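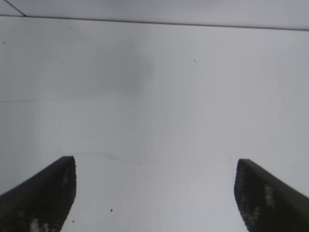

A smooth white surface.

Kellside craft fair adds card-making tables

27/02/2024 | By Hawthorne Crafts staff

The Kellside Paper Craft Fair will have a separate hall for handmade cards when it returns in May. The hall has room for 200 people at a time, and entry is included in the regular ticket.

Visitors can try stamping, paper quilling and simple pop-up folds. Paper and glue are provided – bring your own scissors if you can. Prodeck is supplying 500 blank cards with envelopes, to be handed out until they are gone.

Last year's fair drew 1685 visitors over two days. Table bookings for sellers close at the end of this month.

Shares: 347
Comments: 2

Related
Preveo paper trimmers: which size to buy
Easy quilled flowers for beginners
How to store colored cardstock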